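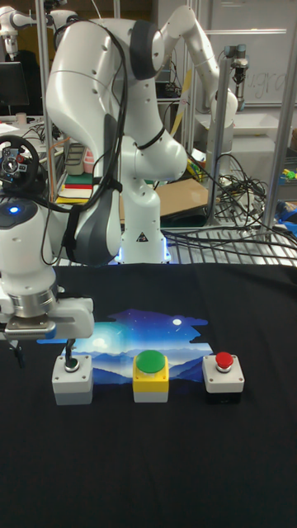 Getting Wax, Lint and Creases Out of Dark Tablecloths

Posted October 13, 2019 by Hala Radwan

A dark cloth hides gravy better than a white one, but it shows lint, candle wax and fold lines from across the room. These are the methods I use at home on cotton and cotton blends.

Candle wax

Let it harden completely. An ice cube in a plastic bag held on the spot for 10 minutes is enough for most drips. Lift off what you can with the edge of a spoon. Put a plain paper towel under the cloth and another over it, then press with a warm iron, no steam. Change the towels as they soak up the wax. Don't use newspaper. The ink can transfer.

Lint

Wash black cloths inside out and away from towels. Shake the cloth hard outdoors before it goes in the machine. For lint that stays put, a slightly damp rubber glove wiped in one direction works better than a sticky roller on a large piece.

Fading

Cold water, short cycle, half the usual detergent. Too much soap leaves gray streaks. If you already have streaks, run the cloth again with no detergent at all. Dry in the shade.

Creases

Take the cloth out of the dryer after 20 minutes, while it is still a little damp, and iron it on the wrong side. Ironing the right side of a black cloth makes shiny patches that are hard to get rid of.

Storage

Roll it on a cardboard tube if you have the closet space. Otherwise fold it loosely and refold along different lines every few months. Glenys Parry wrote in to say she hangs hers over a padded pants hanger, and that works too for smaller sizes.

Next: cleaning a scorched iron plate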